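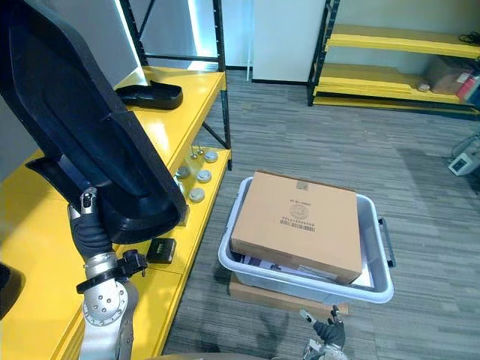

1.
작업실 부품 선반 정리 타래. 노란 선반 쪽만 정리하는 데 오전을 거의 다 썼다. 나중에 내가 다시 찾아보려고 적는 거라 두서없음.

2.
우리 작업실 이름은 Midberg. 의자랑 작은 가구를 고치는 곳이고, 부품은 대부분 Basisari에서 중고로 묶어서 받는다. 묶음으로 사면 싼 대신 뭐가 올지 모르고, 설명서도 거의 안 딸려 온다.

3.
제일 큰 골칫거리는 검은 플라스틱 판이다. 크고 휘어 있고 가장자리에 테두리가 올라와 있음. 의자 등판 같기도 하고 좌판 같기도 하다. 모양만 보고는 결론을 못 냈다.

4.
이런 판은 눕혀서 쌓으면 안 된다. 예전에 다른 판들을 겹쳐 뒀다가 맨 밑에 있던 게 테두리부터 하얗게 떴다. 그 뒤로는 세우거나, 눕히더라도 하나씩만 둔다.

5.
위 칸에는 작은 검은 플라스틱 부품. 길쭉하고 한쪽에 턱이 있다. 큰 판이랑 한 벌인지 아직 모르겠어서 일단 가까운 자리에 두고, 메모에는 "짝 미확인"이라고 적었다.

6.
짝 미확인은 우리끼리 쓰는 분류인데 생각보다 쓸모가 많다. 완성품으로 팔 수도 없고 버리기도 아까운 것들이 여기로 간다. 분기마다 한 번 훑고, 두 번 연속으로 짝이 안 나오면 처분.

7.
아래 칸은 둥근 금속 손잡이들. 납작하고 은회색이다. 선반 바닥에 그냥 올려 두면 자꾸 뒤로 밀려 들어가서 안 보인다. 얕은 쟁반을 하나 사야 할 듯.

8.
쟁반은 3000원짜리면 충분하다. 전에 칸막이 있는 비싼 정리함을 써 봤는데 칸이 애매하게 작아서 손잡이가 비스듬히 섰다. 결국 나사 통이 됐다.

9.
손잡이 뒤쪽에 머리가 둥근 가는 금속 핀이 있다. 이런 건 떨어뜨리면 끝이다. 지난번에는 하나 찾느라 바닥을 다 쓸었고, 엉뚱하게 와셔만 잔뜩 나왔음.

10.
핀은 지퍼백에 넣고, 백에 바로 유성펜으로 쓰는 게 제일 낫다. 종이 쪽지를 같이 넣으면 나중에 쪽지만 남는다.

11.
선반 앞쪽의 작은 검은 네모 상자. 배터리인지 제어 장치인지 확인이 필요하다. 확인 전까지는 금속 부품이랑 같은 칸에 두지 않기로 했다. 손잡이 쪽에서 빼서 따로 보관할 것.

12.
배터리로 밝혀지면 부품 목록에서 빼고 보관 날짜를 따로 적는다. 이건 2년 전에 정한 규칙인데 지키는 날보다 안 지키는 날이 많았다. 이번 7월부터는 지킨다고 적어 둔다.

13.
바닥의 연회색 플라스틱 통에는 종이 상자 하나랑 종이 뭉치가 들어 있다. 상자는 닫힌 채고 위에 바코드가 있다. 아직 안 건드렸다. 열면 그날 안에 끝을 봐야 하는데 오늘은 그럴 시간이 없음.

14.
상자 밑에 깔린 종이는 꺼내서 따로 봐야 한다. 전에 Usman에서 온 납품서를 완충용 종이인 줄 알고 버린 적이 있다. 재발급받는 데 18일 걸렸다. 그래서 요즘은 인쇄된 종이는 무조건 한 번 읽고 버린다.

15.
통 밑에 깐 골판지는 그대로 둔다. 바닥에 바로 놓고 끌면 자국이 생긴다. 전용 매트도 찾아봤지만 골판지가 낡으면 갈아 주는 쪽이 편하다. 어차피 골판지는 매주 나온다.

16.
재고 기록은 Wadness로 한다. 품목마다 번호가 붙는데, 큰 검은 판은 2040번으로 넣었다. 이름 칸에는 "곡면 판, 검정, 용도 미정". 등판이라고 써 버리면 다음에 찾는 사람도 그렇게 믿고 맞춰 보다가 시간을 버린다.

17.
번호를 붙일 때 요령 하나. 휘어진 판은 바깥 면에 스티커를 붙이면 금방 떨어진다. 안쪽 면 평평한 데를 찾아서 붙이고, 붙이기 전에 마른 천으로 먼지를 닦는다. 알코올은 표면 마감을 모를 때는 안 쓴다.

18.
선반 자체 얘기도 조금. 노란 선반에 검은 기둥. 부품이 대부분 검은색이나 은색이라 바닥이 노라면 눈에 잘 띈다. 색을 보고 고른 건 아니고 그때 남은 게 이 색이었는데, 다음에 사도 같은 색으로 살 것 같다.

19.
무거운 건 아래, 가벼운 건 위가 원칙이지만 꼭 그렇게는 안 된다. 큰 판은 가벼워도 부피가 커서 위 칸에 두면 꺼낼 때 옆에 있는 걸 다 건드린다. 꺼내는 동작을 먼저 해 보고 자리를 정하는 게 맞는 듯.

20.
질문이 들어와서 답. 용도를 모르는 부품을 왜 안 버리냐고 하셨는데, 볼트 구멍 간격만 재 두면 의외로 주인이 나온다. 작년에도 다리 받침 하나가 반년 만에 맞는 의자를 만났다. 물론 끝까지 안 나오는 게 더 많다.

21.
또 하나. 손잡이만 따로 파느냐는 질문. 나사 규격을 확인한 것만 판다. 지금 선반에 있는 건 아직 안 재 봐서 판매 목록에 없다. 재고 나서 올리겠음.

22.
남은 일 메모. 손잡이 나사 규격 재기. 핀 지퍼백에 넣기. 검은 네모 상자 확인. 통 안의 종이 읽기. 종이 상자 열기. Basisari에 판이 어느 모델에서 나왔는지 문의.

23.
Basisari 문의는 방금 보냈다. 거긴 보통 저녁 늦게 답이 온다. 모델명이 나오면 여기 밑에 이어서 쓰겠음.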